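Keogh House Residents' Forum: Recycling of small plastic bottles
Posted by Blair Forsyth, February

Residents are asked to confirm whether caps should remain on bottles placed in the second-floor bins.
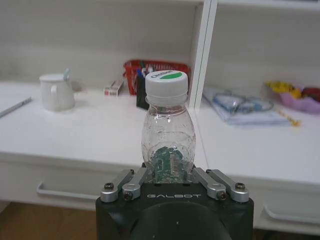 Reply 1: Enda_Moynihan
Small clear bottles with a white screw cap, as shown, should go in with the cap on. Loose caps are lost in sorting.

Reply 2: T.Dzene
I must respectfully disagree. The Lokley notice requests that caps be removed.

Reply 3: Enda_Moynihan
That notice has been replaced. Please see item 49.

Contact the forum office | © Keogh House | Back to top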